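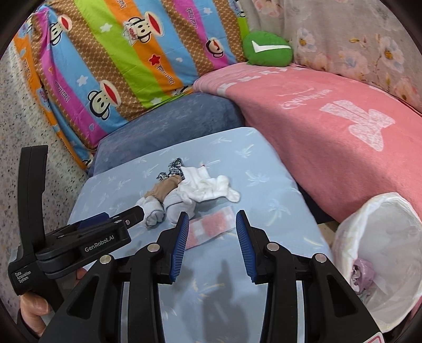

Samran Yensuk reckons a cushion needs washing every fortnight, and he wrote in to tell me so after my last piece on sofas. I don't believe it. I have washed covers that often and all I got was faded covers.

How to wash a cushion without ruining it
By Elli Ikonen, November
46 shares

Most advice on this comes from people who sell something to put in the machine. Start with the label. If it has gone, press a damp white cloth on the back of the cover for a minute. Colour on the cloth means a cold hand wash, whatever the packet promises.

Take the cover off if there is a zip. Close the zip again before washing or it will chew the cloth. Turn the cover inside out, which does help printed patterns, and wash it at 30 with half the powder you are told to use. I have never seen the full dose get anything cleaner. It does leave a stiff white bloom on dark cotton.

Stains come first, with plain washing-up liquid and a fingertip. I tried a Selis stain stick next to it on tea and on gravy, and I couldn't tell which patch was which.

The inner pad is where things go wrong. Polyester filling can usually be machine washed, two pads at a time so the drum stays balanced. Feather takes longer to dry than you think. Foam shouldn't go in at all: sponge it, press it in a towel and leave it by an open window.

Then dry it properly. A pad that feels dry outside can be damp in the middle for days. Squeeze it hard and hold it against your cheek. If it feels cool, it isn't ready. People swear by tennis balls in the dryer. They make a racket, and shaking the pad by hand every hour did the same job for me.

Put the cover back on while it is very slightly damp and it will pull smooth without ironing.

4 comments

Zhenhua Jiang
Half the powder worked, but 30 did nothing for dog smell. I had to go up to 40.

Elli Ikonen
Fair enough. Check for shrinking, though.

Rukhsana Tanoli
Mine has no zip. Do I unpick it?

Reijo Mustonen
I unpicked one side seam and sewed it back by hand. Took all evening and it still looks wonky.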